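Grey mottled worktop – how do I keep it looking good, and does a tray help?

Posted in Kitchens and Worktops

Caoimhe Moynihan

Hello all! We moved into our flat in November and inherited a long grey worktop with a concrete sort of look to it, lighter and darker patches all over. I love it. I really do. It runs along a plain white wall with no tiles and no shelf, and I've been enjoying having one calm stretch in a home that is otherwise all boxes and school bags.

My trouble is twofold. First, it picks up faint scuffs. They aren't deep, I can't feel them with a fingernail, but when the light comes in low at breakfast I see every one of them. I've been wiping it with washing-up liquid and a sponge and some of the marks go and some stay put. Second, I don't know what it's made of. The previous owner left a folder with the boiler book and the window keys and nothing at all on the kitchen. My brother says it's real concrete, my neighbour says it's a printed sheet on chipboard. I'd like to know before I put anything stronger on it.

I've also been thinking of keeping a tray on it for the oil, the salt and the tea things, so that the mess stays in one spot. Is that a good idea or does a tray just make its own scratches? I'd go for something dark, I think, dark green or near black. Would that look too heavy against a white wall?

Any help very welcome, and sorry for the long post!

33 people found this useful

Barnabás Nyitrai

Lovely, I have a soft spot for these worktops and I've lived with two of them, one real and one not, so let me have a go.

Start with what it is. Look at the front edge and at any place where there's a cut, say round the sink or behind the hob. Real concrete carries on all the way through and you'll see bits of sand or small stone in the cut. A printed sheet has a thin top layer and then something brown or woody under it, and very often there's a join line along the front if you get your eye down level with it. If you can reach the underside from inside a cupboard, have a look there too. Touch helps a bit as well: concrete feels cool for a long time under your palm, the printed kind warms up quickly.

Another clue is the pattern. Stand back and look for a patch with an odd shape, then see if you can find the same patch further along. On my first one there was a pale blotch like a boot and it came round again every so often down the whole length. Once I'd spotted it I was thrilled, my wife less so.

If it's printed, you're in luck for cleaning. Warm water, a drop of washing-up liquid, a soft cloth, then dry it with a tea towel. The drying matters more than people think, as a lot of what looks like scuffing on a grey top is dried water and soap. For the marks that stay, try bicarb mixed with a little water to a thin paste, rubbed very gently with your fingertips and rinsed off well. Try it in a back corner first. I wouldn't use cream cleaner or the green side of a sponge on it, they take the finish off and you get a shiny patch or a dull patch that never goes.

If it's concrete, leave the bicarb and the vinegar alone and find out if it's been sealed. Drip a teaspoon of water on it and leave it ten minutes. If it sits there as a bead, the seal is fine. If it soaks in and leaves a dark spot, it wants doing again, and that's a pleasant job for a quiet afternoon with the windows open. 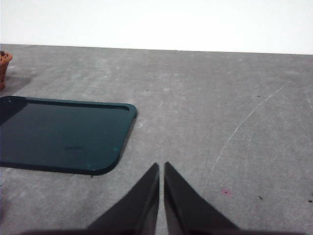
As for the tray, yes, do it! I'm a great believer in trays. Mine is from Prekard and it has a proper rim all round, and I wouldn't have one without. Oil drips down the bottle, salt goes everywhere, the teaspoon gets put down wet, and all of it stops at the rim. You pick the whole lot up, wipe under it, put it back. I used to move nine separate things to clean that end of the kitchen and so, of course, I didn't clean it.

About scratches – it isn't the tray that does the damage, it's the grit that gets under it. Turn it over and run your hand across the bottom. If it's rough, stick on a few felt dots, the sort you put under chair legs. Cut them small and keep them in from the edge so they don't show. And lift it, don't slide it. My children slide it. I've bought a lot of felt dots.

Go for rounded corners if you can find them. Square corners on a tray collect crumbs and tea and you end up digging it out with a cotton bud, whereas a nice wide curve wipes out in one go. A flat bottom is worth looking for too. I had one with ridges in it for a while and the salt pig rocked every time I reached for it.

I don't think a dark one is too heavy at all. Grey is very forgiving and a deep green against it looks wonderful, especially with white behind. What I would say is that a glossy dark tray shows dust and fingerprints, so you'll be giving it a quick wipe most days. I don't mind, it takes no time and I like how it looks straight after.

Ask away if you find out what it's made of, I'd love to know!

Mahmoud El Idrissi

its laminate, they nearly all are. the real stuff costs a fortune. soapy water and dont cut on it

tray fine. get a cheap one

Sanaa El Sherbiny

I agree with nearly everything Barnabás has said, and I'm only adding a few bits as mine is the printed kind and I've had it long enough to make all the mistakes.

Scuffs first. Before you try any paste, try a clean, dry microfibre cloth and a bit of patience. A good few of the marks on mine were from the feet of the toaster and the bottom of a pan, so they were something left ON the top and they lifted off with rubbing. A soft white pencil rubber works on the stubborn ones too, the kind children have at school. I was so pleased when I found that out that I went round the whole kitchen with it, and then the skirting boards.

If a mark is a real scratch, I'd leave it be. The patchy pattern hides a great deal and the low morning sun is the harshest light it will ever get. By lunch you won't find it. I did once buy a filler stick in what the packet called mid grey and it looked like chewing gum.

The tray: measure first, please! I bought a beautiful big one from Hamdy at 40 cm deep and it stuck out so far that I kept catching it with my hip. I swapped it for one 33 cm deep, which leaves room to chop in front. Leave a small space behind it as well so you can get a cloth between the rim and the wall, otherwise you get a line of grease on the paint, and with no tiles there you'll want to look after that paint. A wipeable kitchen emulsion is a good investment if yours is ordinary matt.

And then keep only what you use daily on it. I allow myself 6 things. If a seventh turns up, something goes back in the cupboard. Mine has oil, salt, pepper, the tea caddy, a spoon rest and a little pot plant that is doing far better than it has any right to.

The best part is how nice the empty bit of worktop looks next to it. You get that plain grey run with one tidy dark shape at the end, and you feel as though you've cleaned the whole room – which some days I have and some days I haven't.

Caoimhe Moynihan

Thank you all so much! I got down on my knees with a torch and there IS a join line along the front edge, and brown underneath by the sink. So printed it is, and my neighbour is very smug. The pencil rubber took off two of the marks by the window straight away. Going to measure up for a tray this evening.

393 views · 6 comments · Share

Last updated: November

Related in Kitchens and Worktops
Can you put a hot pan on a printed worktop?
Best paint behind a kitchen worktop with no tiles
Felt dots keep falling off – what glue?
Has anyone used the Wuno drawer dividers?
White water marks round the taps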